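Drillmont Teleoperation Group
Minutes of the July meeting, two-arm bench
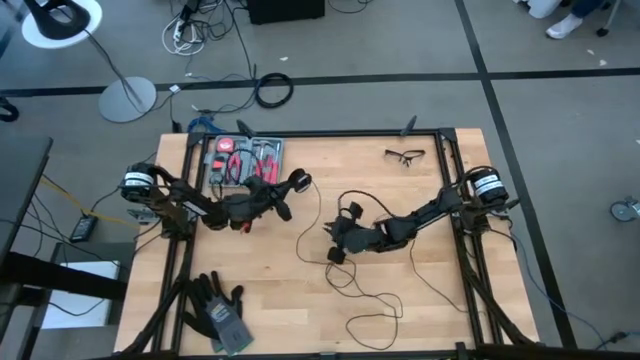
Minutes taken by Yu-na So
Present: Ro-un Hwang (chair), Trinidad Segura, Byung-chul Lim, Yu-na So. Regrets: Han-gyeol Ji

1. Last minutes
Accepted, with Trinidad's name spelled properly this time.

2. Tool case task
Ro-un reported 40 demonstrations recorded by remote control, 16 of them by Trinidad, who has become wonderfully smooth with the pliers! The tape measure is still slow going. Byung-chul asked that we keep the fumbled grasps in the set and label them, as the recoveries are some of the best driving we've got. Agreed.

3. Gloves and safety glasses
Much discussion, all of it cheerful. The gloves flop differently on every try and the glasses want a very light pinch. Trinidad would like to start each run with the gloves in a new spot. Agreed, and she'll write up the starting layouts.

4. Operator practice
New drivers to do 7 practice runs before recording. Yu-na tried the left hand only and recommends it to everyone (great fun, and you learn the thumb quickly).

5. Target
700 demonstrations across all tasks. Han-gyeol to draft the booking sheet.

Meeting closed 4:40 pm.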